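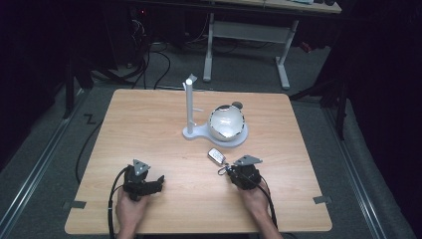 Small apartment, big move, no plan

OK quick one because the kettle is on and I have boxes everywhere. We moved. Finally! Two weeks in and I can find my socks but not the can opener. So if you emailed me in November and heard nothing, sorry, that's why.

People keep asking how we picked the neighborhood and the answer is we didn't, really. Rent. And the bus. Seren Jenkins (you know her from the soup post) lives four streets over and kept sending me listings at 6 a.m. until I caved. Saw the place once, for maybe ten minutes, with the previous tenant still frying onions. Signed that night.

What I got wrong

Books. I packed them in big boxes. Everyone tells you small boxes for books, I have told OTHER people small boxes for books, and then there I was at midnight filling a thing the size of a washing machine with cookbooks. It did not make it down the stairs in one piece. Neither did my mood.

Also I didn't measure the hallway. The Okley couch went up on its end, got stuck at the turn, came back down, had its feet taken off, went up again. Lost one of the feet. It's sitting on a dictionary now, kind of works.

And the deposit on the van. Read the form! Gruber Van Hire wanted it back with a full tank and I brought it back with a not full tank. My own fault, still grumpy.

What went ok

Labeling by room and not by what's in the box. Just KITCHEN in fat marker on two sides. Done. My sister made a spreadsheet for hers and I love her but no.

One bag for the first night. Sheets, toothbrush, phone charger, coffee, the little pan. I'd add toilet paper next time, there was none and the corner store shuts at nine. 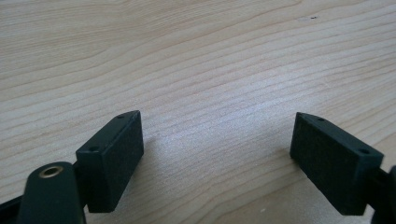

Selling stuff before, not after. I got rid of the big shelf, the Jalel lamp that buzzed, and a bike I hadn't ridden since forever. Did it all in one weekend, took the first offer on everything. Could of got more for the bike probably. Don't care, it's gone.

The new street

Loud in the morning, quiet by ten at night, opposite of the old place. There's a bakery called Drulter that does a seeded roll I've now had for lunch way too many days running. The woman there already starts reaching for the bag when I walk in. Library is a short walk and they let me join with just the lease, no fuss. Laundry is in the basement, takes coins only, so I'm hoarding quarters like my grandpa.

Still to do: curtains (the streetlight is right THERE), change my adress with the bank, find somone who can look at the bathroom fan. It rattles. If you know how to quiet one down please comment, I've tried hitting it.

Soup recipes back soon, once I find the can opener.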